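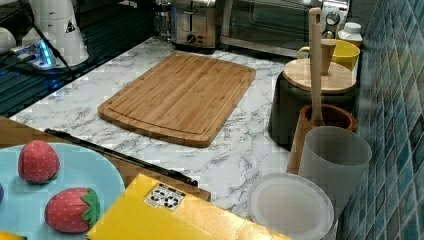

A bamboo cutting board at the center of a marble-patterned counter.

The Working Counter
How a few feet of clear surface shape the first hour of the day

Dosovport Home Quarterly
2020-03-27

With more households now preparing every meal at home, the kitchen counter has taken on duties for which it was seldom planned. It serves as a bakery in the morning, a lunch station at noon and a place to chop vegetables in the evening. The appliances that once came out on weekends now stand in view all week, and the space between them has grown smaller.

This magazine has long advised readers to begin with the surface itself. Before any shelf is purchased or any cabinet emptied, a household should decide where food will be cut, and should keep that place open. A board left out permanently is the simplest way to do so. It marks the ground. Mail, keys and shopping bags tend to settle on bare stone, but they are less often set down on a board.

Bamboo remains a popular choice for this purpose. The strips are glued side by side, and the finished board is firm and comparatively light. A groove near the edge will hold the juice of a tomato or a sliced orange, provided the board lies level. It should be washed by hand, dried upright and rubbed with food-grade oil when the surface begins to look pale.

The second decision concerns heat. Many kitchens now hold both a slot toaster and a toaster oven, and the two are frequently pushed together in a corner. The editors recommend that they be treated as separate stations. The slot toaster is used briefly and often, and belongs within reach of the board, where bread is sliced and buttered. The oven requires room in front for its door and for a hot tray. 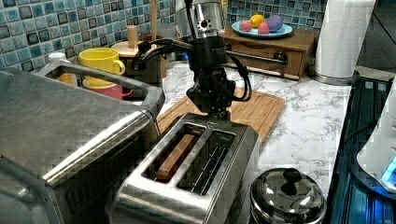
Châu wrote to the magazine after our October issue to object that two toasting appliances were one too many for an ordinary kitchen, and that the oven alone would brown a slice of bread perfectly well. The point is a fair one, and several letters have made it since. Our test kitchen continues to keep both. A slice in the slot is ready while the oven is still warming, and on mornings when people eat at different times this matters more than the space saved.

Power deserves equal attention. A typical slot toaster draws close to 1000 watts, and a toaster oven may draw over 1000. Running both on one circuit, with a kettle besides, is a common cause of a tripped breaker. Appliances that produce heat should be plugged directly into a wall outlet, and cords should be kept clear of hot metal and of the sink.

For tools, an upright holder near the board is sufficient. The Brendatix kitchen planning guide, which the editors consulted for this article, suggests keeping only the spoons and spatulas in daily use on the counter and moving the rest to a drawer. Mugs may be stacked against the wall if the cabinet is full - two high is a sensible limit.

The Zornier showroom in Dosovport offers a planning session of 90 minutes, for which visitors are asked to bring the measurements of their counter. The fee is 40 dollars. Sessions are suspended at present, but the planning sheets may be requested by mail.
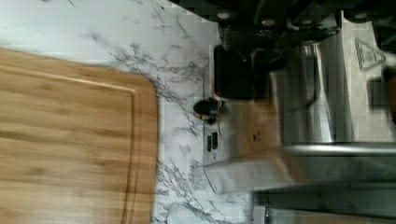 Stainless steel and bamboo, with a strip of open counter between them.

Readers who wish to try a new arrangement are advised to leave it in place for a full week before judging it. A toaster moved from left to right will feel wrong on the first morning in almost any kitchen. Crumb trays should be emptied before the appliances are shifted, and the counter beneath them wiped and allowed to dry.

Letters on this subject may be addressed to the editors at the usual address.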